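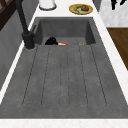 Robot Learning from Demonstration
Handout 7: Teleoperation and kinesthetic teaching in the simulated kitchen
Lecturer: Harsh Jaiswal
Lab supervisor: Satish Kushwaha
Revised 20 February 2021

1. Scope

This handout covers the two ways of giving a demonstration that you will use in the second half of the unit, and the format in which the lab expects demonstrations to be stored. It assumes you have read the handout on coordinate frames and can convert between joint space and end-effector pose without looking it up. Training a policy on the recorded data is left to the March lectures.

2. Two ways to demonstrate

Kinesthetic teaching. The operator takes hold of the arm and moves it through the task while the controller compensates for gravity. Joint positions are recorded directly from the encoders. The motion is always one the arm can perform, and the operator feels contact through the arm itself. The operator's own body tends to end up in the camera view, and two-arm tasks are awkward for one person. It needs a physical arm, so it applies only to the Palumbo bench.

Teleoperation. The operator moves an input device and the arm follows. The device may be a hand controller, a 3D mouse, or a smaller leader arm with the same joint layout. The operator stays out of view and the same interface works for a real or simulated arm. In our setup there is no force feedback, so contact has to be judged from the camera streams. Expect your first attempts to be slow, with many short pauses.

Pauses matter. A policy trained by plain behaviour cloning will copy a pause as readily as a motion, and a long pause before a grasp can teach it to stay still. Trim idle time at the start and end of each episode. Leave pauses in the middle alone unless the operator was plainly doing nothing, and note in the log that you have trimmed them.

3. Mapping the input device

The Clinerport software offers two mappings.

Position mapping: a displacement of the controller produces a scaled displacement of the end effector. A clutch button lets the operator reposition the hand without moving the arm.

Rate mapping: a displacement of the controller sets the velocity of the end effector. It suits large workspaces but is harder to use near contact.

Use position mapping for all sink tasks. Let x_c be the controller position, x_c0 its position when the clutch was last engaged, x_e0 the end-effector position at that moment, R the rotation from the controller frame to the robot base frame, and s the scale. The commanded position is

x_e = x_e0 + s R (x_c - x_c0)

Orientation is handled separately and is not scaled. If s is too large, tremor in the hand is passed to the gripper. If it is too small, the operator has to clutch repeatedly and the path breaks into segments. Choose s before the first recorded episode and keep it fixed for the whole set.

4. Camera views and what they contribute

Each episode in the Nolov kitchen is stored with several views. A view is useful to the policy only if it carries information about the state of the task, and that changes from one moment to the next. A view directed down at the worktop can show objects to be picked up. A view directed higher may hold little beyond fixed structure, and its value is then limited to locating the camera with respect to the room.

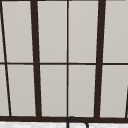

Figure 1. Simulated kitchen, view towards the window, with the top of the faucet at the lower edge.

In a view such as Figure 1 there is no manipulable object and no part of the arm. The window bars give strong straight edges, and with the faucet and the strip of countertop they would allow a rough estimate of the camera's heading. They say nothing about the contents of the sink. If a policy has only this view at a given time step, it must depend on joint readings and whatever history it keeps.

Two consequences for data collection:

Check every stream before you begin recording. It is common to watch the one you steer by and forget the others.

Do not delete a frame only because it looks uninformative. The policy will meet similar frames when it runs, and it needs an action to go with them. Remove a frame only if it is corrupt or out of sync.

Repeated structure needs some care as well. Window panes are similar in shape and colour, so a feature matcher can pair a corner in one pane with the matching corner in the next. If you are estimating camera motion from images, reject matches that disagree with the logged camera pose by more than your chosen threshold, and report the threshold.

5. Recording procedure

Load the scene and reset the arm to its home pose.
Set the mapping and scale. Confirm that moving the controller forward moves the end effector forward in the operator's view.
Start recording, then engage the clutch.
Carry out the task at a steady pace. If you drop an object, continue if you can recover it, and mark the episode as "recovered".
Release the clutch, then stop recording.
Replay the episode from the saved actions. Keep it only if the replay reaches the same final state.

The last step catches most timing faults. Simulated contact is sensitive to small differences in the control step, and an episode that looked fine live may miss the grasp on replay.

6. Storage

Each episode is limited to 300 time steps after trimming. Store joint positions, end-effector pose, gripper command, camera poses and all image streams under a single clock. The Flaltberg reference set, which you may use for comparison, holds 3,578 episodes in this layout. Do not mix your own episodes into it - the operators used a different scale, and the action statistics will not match.

7. Exercises

Derive the commanded velocity under position mapping and explain what happens to it at the instant the clutch is engaged.

Record the same sink task with 2 values of s. Plot end-effector speed against time for each and comment on the number of clutch events.

Train the baseline policy with and without the window-facing stream. Report success on the held-out starts, and state which starts changed outcome.

Submit plots and a written discussion through the unit page. Raw episodes stay on the lab server.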